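Dry roasting soybeans on a portable induction burner

surachet_l
2 Mar 2022
I want to roast soybeans in a pan for snacking and for grinding into powder. I have a wide stainless pan and a single induction burner. My first try came out dark on the outside and chalky in the middle. Do you soak first or go straight in dry?

kadlec575
Dry, straight in. Soaked beans take forever and the skins come off all over the stove. Low setting, stir the whole time.

Danica Urban
I disagree on the soaking. I soak for 3 hours, drain, and let them dry on a towel. The middle cooks through and they don't break your teeth. Dry ones are fine if you only want powder.

Whichever way you go, keep them in one even layer and don't fill the pan deep. I set everything out on the table before I turn anything on, because you can't walk away once the beans start to color.

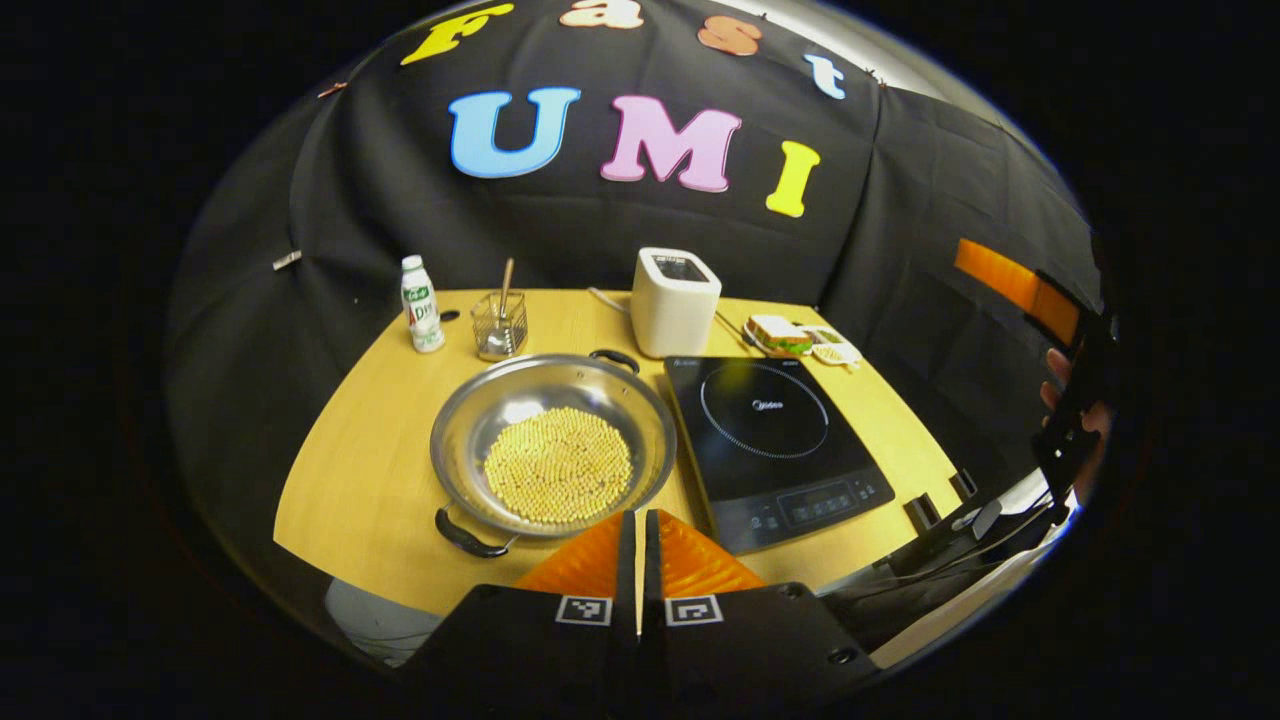 After that it is mostly patience. I start at the second lowest setting and go up one step when the skins begin to split - usually that's enough. Take them off a little before they look done. They keep cooking in the pan.

kadlec575
3 hours of soaking for a snack is too much work for me. We'll have to differ on that.

nitine
Check the wattage on your burner. Mine only holds a steady heat at 1,000 and up. Below that it clicks on and off, and I got the same dark outside and raw middle.

surachet_l
Mine clicks on and off too, so that could be it. I'll do 2 small batches, one soaked and one dry, both on a higher setting, and stir more.

Danica Urban
Let them cool all the way before you grind them. Warm beans turn to paste in my grinder.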